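主题：回复：[语伴列表] 明年春季语伴怎么配、要不要改预约方式
发件人：Naomi Muli
日期：2025年11月20日
收件人：语伴项目讨论列表 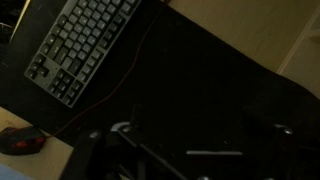 键盘和黑色桌垫

大家好，

Aslak 的信我看了两遍，本来想当晚就回，结果写着写着越写越长，存了草稿，今天才接着写完。先说一句，这封信会很长，赶时间的朋友可以直接跳到最后那段“要大家回复的事”，前面的闲下来再看也不迟。

我把 Aslak 的原话留在里面，一段一段回，免得大家翻旧信。

> Aslak Lindholm 写道：
>
> 各位好，秋季学期快结束了，我把这学期语伴的情况整理了一下。报名的一共是145人，比去年秋天多。配对是在开学后第二周发出去的，有人等得不耐烦，已经自己在宿舍里找到了伴，收到我们的邮件反而不知道怎么办。
>
> 我想提的第一件事：春季能不能把配对提前，最好在迎新周里就发。

同意，一百个同意！我自己当年就是这么过来的。我到 Skunard 的时候是一月，天黑得特别早，迎新周里每天被人领着跑来跑去，办居留、领学生卡、听图书馆讲座，热闹得不得了。等迎新周一结束，忽然就没人管你了。那时候最需要的就是有个人发条消息说“晚上一起吃饭吗”。我的语伴是第三周才配上的，人特别好，到现在还有联系，可那前两周我真是一个人闷在屋里对着电脑练听力，练得自己都烦了。

所以提前配对我举双手赞成。麻烦的地方在于报名表。春季来的交换生，很多人要到出发前几天才看邮箱，我们的表如果在圣诞假期前发，回收率一定很难看；如果在假期后发，又来不及配。我的想法是发两轮：第一轮放假前发，谁填了谁先配；第二轮在迎新周现场扫码填，当天晚上补配。第二轮配得粗一点没关系，语言对得上、时间对得上就行，兴趣爱好什么的以后他们自己聊。

至于那些已经自己找到伴的同学，我觉得很好办，让他们两个人一起登记就可以了。以前的表格里没有这一栏，我印象里 Raíssa 提过要加，后来不知怎么就没下文了。Raíssa，如果你在看这封信，请把你那个版本发出来吧，我记得写得挺清楚的。

> 第二件事是语言的比例。想学西班牙语和日语的人很多，能教的人少；想教英语的人一大堆。结果是有的同学一个人带三个伴，累得中途退出。我没有什么好办法，想听听大家的意见。

这个问题年年有，我也没有灵丹妙药，只能说说我看到的。

一对一的配法，大家都喜欢，写进宣传单里也好看，可是它要求两边的人数刚刚好，哪有这么巧的事。Shinji Uchida 这学期带的日语小组我去旁听过一次，四个人围一张桌子，他一个母语者，三个学的人，轮流讲自己这一周碰到的事情，讲不下去了别人就帮着接。我一句日语也不会，坐在那儿居然听得津津有味。散了以后我问他累不累，他说比以前一对一连着见三个人轻松多了，而且学生之间会互相壮胆，有的人单独见面的时候一句话都不敢说，到了小组里反而话多。

所以我想，对那些“供不应求”的语言，干脆就明说是小组，报名表上写明白，愿意等一对一的就等，不愿意等的先进小组。别先答应人家一对一，再临时塞进去一堆人，那样教的和学的都不高兴。

另外有一点可能会得罪人，我还是说了吧：想教英语的那一大堆同学，有相当一部分填表的时候是冲着“国际交流经历”那张证明来的。我没有说这样不好，我自己找第一份工作的时候也把语伴写进了简历。可是证明的发放条件太松了，见一次面也给，一整个学期每周都见也给，后面那种同学看了会怎么想呢？我建议规定至少见够4次才给，记录由双方各自写两句话，不用长，写“今天去买了自行车锁，学会了讨价还价”也行。

> 第三件事，预约系统。学校从七月开始让各个学生服务换到 Arkico，我们也换了。老实讲我用得不顺手，学生也抱怨。Roald 说可以申请保留旧的表格，但要写理由。我们要不要写？

哎，Arkico。

先替它说句公道话，订房间这一块我用着还行，Rasetti 楼里那两间讨论室以前要打电话，电话还常常没人接，现在自己点一下就知道空不空。可是用它来约语伴见面，就完全是另外一回事了。它把每个人都当成“服务提供者”和“服务对象”，一个大三的学生登录进去，看到页面上写“您有一位服务对象等待处理”，吓得来问我是不是惹了什么麻烦。语伴是两边互相的呀，谁是提供者？

还有提醒邮件。只有学校的语言和英语两种版本，英语那版里把“取消”和“改期”都写成同一个词，有位刚来的同学收到以后以为对方不想见她了，难过了好几天，后来在食堂碰上才弄明白人家只是想晚一个小时。这种事听起来小，可对一个刚到一个新地方、本来就没什么朋友的人来说，真的挺伤的。

所以我的意见是：写！理由我都可以帮忙起草。Roald Forsberg 上次跟我说，申请要交给学生事务那边，格式不限，但最好附几个具体的例子，别光说“不好用”。我手头有刚才讲的这些，别人如果还有，请直接发给我，不必写得多正式，名字我会去掉。

我想要的方案也很简单：讨论室继续用 Arkico 订，这个没必要去争；配对和见面记录用我们自己的旧表格；提醒嘛，让两个人自己发消息就好了，都是成年人。

> 第四件事，见面的地方。Pascual 咖啡馆的角落以前一直默认是我们的，现在他们下午人多，店员跟我提过一次，坐太久不点东西不太好。要不要正式跟他们谈一下？

这个我去谈吧，我跟那边熟一点。我觉得店员说得在理，人家要做生意，我们有时候一杯茶坐两个钟头，还把桌子拼起来，换了我也要皱眉头。可以问问能不能固定一个下午比较空的时段，我们在列表里通知大家那个时段去，别的时候就去 Rasetti 楼或者图书馆一楼能说话的那一区。

顺便讲一句，图书馆那一区很多新来的同学不知道是可以出声的。他们走进去看见有人低头看书，就不敢说话了，两个人传纸条练口语（真的有，我见过），练了半天全是写作。春季迎新的时候能不能带大家走一趟，站在那儿大声说几句话，让他们知道这里允许说话？比发地图管用。

> 最后，春季的负责人还没有定。我可以继续做到二月，之后要写论文，恐怕顾不上了。有谁愿意接，请在列表里说一声。
>
> Aslak

Aslak，先谢谢你。你这学期做了多少事，我想列表里有些新加入的朋友未必清楚。配对那张大表是你一行一行核对的，有人填错了母语，你还一个一个写信去问。论文要紧，二月以后你就安心写吧。

接手的事情，我可以承担一半。说一半是认真的：配对、登记、跟学生事务打交道这些我来做，活动那一块我做不好，去年那次聚餐大家都记得，我订的地方连座位都不够，最后有人站着吃完了一顿饭。需要有一位喜欢张罗、脸皮比我厚的朋友来管活动。Shinji，我不是在看你（好吧，有一点）。

接手之前还有一件事想请 Aslak 帮忙，就是把你脑子里的东西写下来。什么时候该发哪封信，哪个办公室的哪位老师回信快，哪一类同学配对的时候要多留心。不用写成手册，想到一句记一句，放在共享文件夹里就好。我们这个项目每隔一两年就换一批人，每次换人都要把以前的坑重新踩一遍，我自己就踩过好几个。比方说签证到期日这种事，按理跟语伴一点关系都没有，可是同学有了问题第一个问的往往就是语伴。我刚开始的时候傻乎乎地自己去查网页，然后照着网页回答人家，后来才知道那一页是旧的，幸亏没耽误事。从那以后碰到居留、打工时数、保险这三样，我一律只说一句话：请去问国际学生办公室，我陪你去。

这一条我想写进给语伴的说明里，写在很显眼的位置。可以陪同，可以帮忙翻译，别替办公室的老师拿主意。学英语学西语学错一个词没什么，居留的事情听错一句可不是闹着玩的。

说到说明，现在用的那份我也重新读了一遍，太长了，而且口气像合同。第一段就是“参与者应当”，第二段又是“参与者不得”。我试着改了个开头，大家看看行不行：

“你好，谢谢你报名。接下来的一个学期，你会和一位说另一种语言的同学定期见面。第一次见面请约在有别人的地方，聊什么都可以，两种语言各用一半时间。如果第一次觉得不合适，请写信告诉我们，我们会重新配，不会问太多问题。”

后面再放注意事项，最多一页。春季学期一共14周，扣掉考试和中间放假那一周，能见面的时间比想象中短，所以说明里我还想加一句，请大家在第一次见面的时候就把下一次约好。我发现凡是第一次分手时说“回头再联系”的，十有八九就没有回头了。这话说得有点悲观，可我看了几个学期，差不多都是这样。

还有中途退出的问题。Aslak 信里提了一句有人累得退出，我想补充另外一种，就是悄悄消失的。不回消息，也不说不来了，剩下那一个人一直等着，又不好意思来告状。我的做法是在开学一个月左右给每个人发一封很短的信，只问一句“你们见面了吗”，回“见了”或者“没有”就行。回“没有”的马上补配。去年春天我这么试过一轮，回信的人比我想的多得多，还有同学在“见了”后面写了长长一大段，说他们一起去滑冰摔成什么样子，看得我在办公室里笑出声来。这种信收到一封，一整天都高兴！

Raíssa Rocha 之前私下跟我聊过，说她觉得我们太看重语言水平，报名表里要人家自己评估等级，好多同学一看见就卡住了，不知道自己算中级还是中高级，干脆把表关掉。她建议换成几句大白话让人勾，像“我能点菜”“我能打电话预约看牙”“我能听懂别人开玩笑”。我特别喜欢最后这一句。我来了这么多年，有些玩笑还是要等别人笑完了才跟上。Raíssa，这个也请你一起发出来吧，别嫌我一封信里点你两次名。

我知道也有人反对，觉得这样不够严谨，配对的时候没法排序。可是说真的，我们什么时候按等级排过序呢？最后还不是看谁星期几有空、住得近不近。

再回到小组那件事，补一个细节。如果日语和西语改小组，教的同学那边应该多给一点支持，比如开学前碰一次头，交流一下小组里话题怎么起、有人一直不说话怎么办。这个碰头会不用搞成培训，买点点心，一个钟头就够了。Shinji 要是愿意来讲讲他的小组怎么带的，那就更好了。点心的钱我去问学生事务，应该批得下来，批不下来我自己烤。（我烤的香蕉面包还是可以的，吃过的人请出来作证。）

好，下面是要大家回复的事，直接回到列表就行，不必单独给我：

一、春季报名分两轮，放假前一轮，迎新周现场一轮，有没有人反对。
二、日语、西班牙语改小组，表上写明，教的同学里有谁觉得不妥。
三、参与证明要见够4次才发，记录双方各写一点。
四、给学生事务写申请，保留旧表格，有例子的请发给我。
五、谁愿意管春季的活动。

第三条如果大家意见不一，我们下次碰面再谈，我不着急。第四条稍微急一点，Roald 说学生事务放假前还要开一次会，赶不上的话就要等到明年了，那时候春季的配对早就开始了。

Pascual 那边我这几天去问，问到了再写信告诉大家。

天冷了，路上开始结冰，骑车的朋友当心一点。

Naomi

又及：有人在讨论室里落下一条灰色围巾，我先收在 Rasetti 楼我的柜子里了，是谁的请来拿，来之前发个消息，我下午一般都在。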